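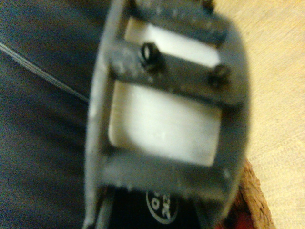 ## 4. Swapping and comparing grippers

Do this section once per gripper. Same arm, same controller, same table. Change two things at once and the numbers are junk.

### 4.1 Before the swap

1. Arm to park pose. Wait for the Inotus status light to go solid.
2. Gripper power off at the controller. Leave the arm powered.
3. Check the wrist view. Gripper frame should sit mid-picture with table visible beside it. Two black screws on the middle crossbar — both in view, or the camera bracket has slipped.
4. Write down the current finger offset. You will want it later.

**Caution:** fingers can close on power loss (Zivach only). Hands out first, then switch off.

### 4.2 Fitting

1. Support the gripper from below. Undo the flange bolts evenly.
2. Fit the new one. Bolts finger tight, then snug, then torque per the card in the box.
3. Route the cable with slack for a full wrist turn. No tie wraps on the last joint.
4. Power on. Load the right profile: `vedgate` or `zivach`. Wrong profile loads without complaint, so read the name twice.
5. Open and close 20 times, empty. Listen for clicking. Clicking means the fingers are not seated.
6. Rotate the wrist slowly both ways and watch the cable teh whole time.

**Note:** Vedgate needs a 30 second warm-up before the first close. Zivach doesn't.

### 4.3 Basket trial

Basket on the bare wood, long side running away from the arm. Curtains up at the back and both sides. Lights as in section 2.

1. Jog down beside the right rim. Stop 3 mm short of contact.
2. Close at low force. Hold. Open.
3. Raise force one notch and repeat until the weave flexes. Back off one notch — that is your working force.
4. Lift, hold, set down. Log slip as none, some or dropped. No other words please, the Ionescu log script chokes on them.
5. Look at both stereo views before each run. The fingertips have to show in at least one, otherwise move the head and start the run over.

**Caution:** wicker catches. If a finger snags do not pull up. Open fully, back out sideways, then raise.
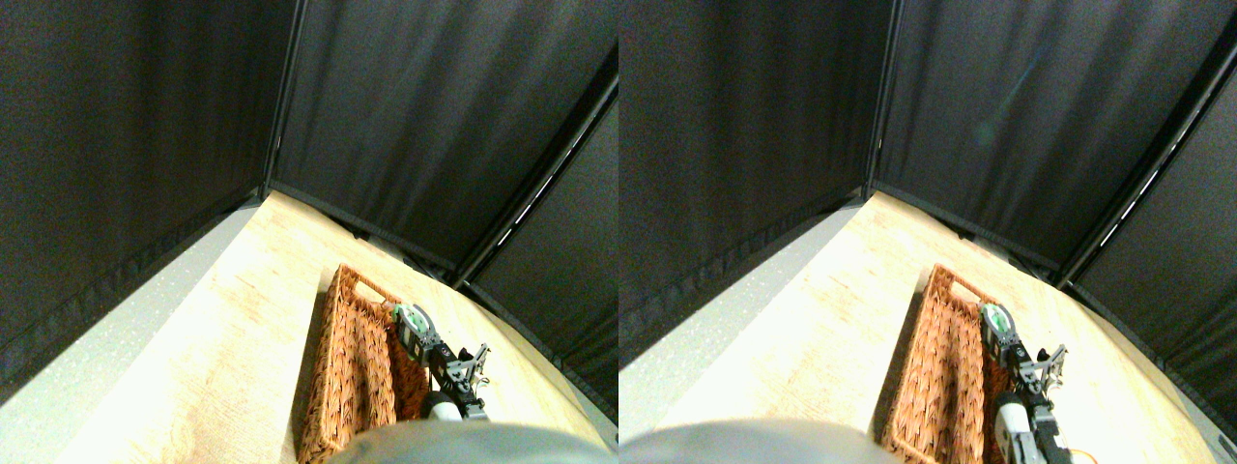 A tester on the Zivach bench asked whether working force carries over from one gripper to the other. No. The notches are not the same size. Run step 3 again from the bottom every time, even if you are swapping back to a gripper you tuned that moring.

### 4.4 Logging

- One file per gripper. Name, profile, offset, working force.
- Controller rate stays at 1000 Hz for both. Lower rates hide chatter.
- Save the wrist clip and the stereo clip together.
- Failed runs stay in.

If the offset moved from what you wrote down in 4.1, redo zeroing (section 3) and throw out the set.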